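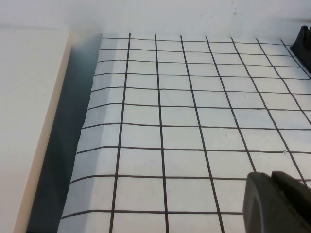

Crosswords, and How I Finally Started Making My Own

I've been solving crosswords since I was a teenager (my aunt left half-finished ones all over the house and I'd sneak in the easy answers), but I never thought about where they came from until this May. Then Csenge Vass dared me to write one for her birthday, and oh boy, did I say yes too fast!

The first thing I learned is that you can't just start at the top left and hope. I did exactly that, three evenings running, and every time I ended up with a corner that needed a word like UQZE. Csaba told me to put the long answers in first and fill in the short stuff later, and that helped so much. I used FLATMONT as one of the long ones, it's where she grew up, and the clue was a terrible joke about pancakes.

Clues are the fun part though. I went through my old notebook and found 446 scribbled ideas, most of them bad, and picked out the ones that made me laugh. My favorite was "It goes up when you sit down" for LAP, and then I realized that makes no sense at all, so I had to rewrite it on the bus.

She solved it in 13 minutes. Thirteen! It took me most of a month! She did get stuck on the pancake one, so I'm counting that as a win, and Veronika already wants one for her retirement party. Send me any good eight-letter words for teachers, please.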